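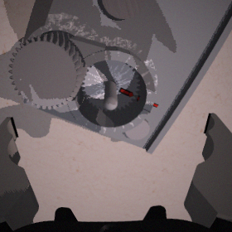

Montserrat Alcaraz는 지난번 글에 이런 답장을 보내왔다. 시뮬레이션에서 기어 두 개가 맞물린다고 실제 기어도 맞물리느냐, 플래너 짜는 사람들은 마찰을 너무 얕본다는 것이다. 절반은 맞는 말이라고 생각한다. 그래도 나머지 절반을 두고는 할 말이 아주 많다. 요즘 나는 이 일이 너무 재미있어서 목요일 저녁마다 퇴근을 미루고 있으니까!

내가 시뮬레이션을 좋아하는 이유는 현실과 똑같아서가 아니다. 실패를 되감아 볼 수 있다는 점이 좋다. 조립 작업에서 정말 어려운 구간은 마지막 5밀리미터다. 거기까지 팔을 끌고 가는 건 경로 계획기가 알아서 한다(물론 특이점 근처에서 손목이 홱 돌아가는 꼴을 보면 그 말도 취소하고 싶지만). 그다음부터는 접촉이 시작되고, 위치 제어만 믿고 밀어붙이면 부품이 비스듬히 걸린다. 실물에서는 "걸렸네" 하고 끝날 일을 시뮬레이터에서는 접촉점마다 힘의 방향까지 꺼내 볼 수 있다. 처음 그 화살표들을 화면에 띄웠을 때는 혼자 박수를 쳤다.

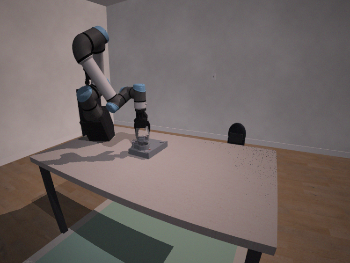 그리퍼를 고정대 바로 위까지 내린 자세. 시뮬레이션 화면.

우리 팀은 Skastico라는 작은 내부 도구로 실험을 돌린다. 에피소드 3000개를 밤새 돌려 놓고 아침에 로그를 여는데, 내가 제일 먼저 보는 건 성공률이 아니라 실패 목록이다. 1686번 에피소드가 그랬다. 자세 추정은 멀쩡했고 궤적도 매끈했는데 손가락이 너무 일찍 닫혔다. 파고들어 보니 관측 시각과 명령 시각이 한 스텝 어긋나 있었다. 제어기 이득을 이틀이나 만지작거린 뒤에야 알았다. 원인은 타임스탬프 한 줄이었고, 고치고 나서 Nanami Kubo와 나는 한참을 웃었다.

그래서 나는 사람들이 새 모델 이야기를 하는 만큼 도구 이야기도 했으면 좋겠다. 로그 재생기, 좌표계 시각화, 시드를 고정해 주는 설정 파일 같은 것들 말이다. 학회에서 이런 걸 발표하면 객석이 썰렁하다는 걸 나도 안다. 하지만 좌표계 하나가 뒤집힌 걸 5초 만에 알아채게 해 주는 화면이 있으면 그 주의 일정이 통째로 달라진다. 손목 시점과 외부 시점을 같은 시간축에 놓고 넘겨 보는 기능도 마찬가지다. 손목 쪽에서는 부품과 손가락의 관계가 잘 보이고, 바깥쪽에서는 팔꿈치가 어디로 가는지가 보인다. 둘 중 하나만 보고 디버깅하던 시절로는 못 돌아간다.

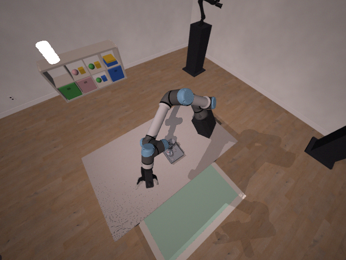 인식 쪽도 신나는 문제가 많다. 투명한 물체가 대표적이다. 깊이 값은 구멍이 나고, 반사광은 시점을 조금만 옮겨도 딴 데로 가 버린다. Jarosław Sowa는 조명을 무작위로 바꾼 장면 500개를 더 만들자고 하고, 나는 그 전에 인식기가 "모르겠다"고 말하는 법부터 가르치자고 한다. 불확실성이 계획기까지 제대로 전달되면 팔은 속도를 줄이거나 다른 각도에서 한 번 더 볼 수 있다. 지금은 대부분의 파이프라인이 그 정보를 중간에서 버린다. 아깝지 않은가?

마찰 이야기로 돌아가면, Montserrat의 지적대로 시뮬레이터의 마찰 계수는 우리가 적어 넣은 숫자일 뿐이다. 나는 그 숫자를 맞히려고 애쓰기보다 넓게 흔들어 보는 편이다. 계수를 절반으로 깎아도 버티는 제어기라면 실물에 올려 볼 마음이 생긴다. 조금만 바꿔도 무너진다면 제어기를 다시 짠다. 다음 달에는 접촉 구간에서 임피던스 제어로 넘어가는 시점을 자동으로 고르는 기능을 붙일 생각이다. 전환 조건을 힘으로 잡을지 거리로 잡을지는 아직 팀 안에서 의견이 갈리는데, 나는 힘 쪽이다.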